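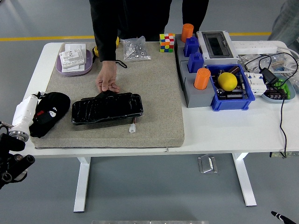

Posted by the Grube Repair Bench, Nerkstead | November 29, 2025

Help wanted: somebody to run the bench with me!

I've been fixing bike lights, radios and the odd toaster in the back of the old Grube shop for years now, and the pile has finally gotten taller than I am. So I'm hiring (my first time, be kind).

The job is part time, 2 afternoons a week to start, and it pays $32 an hour. You'd be checking things in, calling people back, swapping out worn battery packs and plugs, and telling folks gently when their blender is past saving. I do the soldering, but if you want to learn I'd love to teach you!

You don't need a certificate. You do need steady hands, decent handwriting (our tags are all paper, sorry) and some patience with the phone. If you've worked a counter anywhere, even better. The number 33 bus from Grumthorpe stops right across the street, and there's parking behind Amamard Hardware.

I'd like someone to start in April, once the new shelves are up. To apply, drop a letter through the door or hand it to me at the counter. Tell me about the last thing you fixed, or tried to. Half a page is plenty.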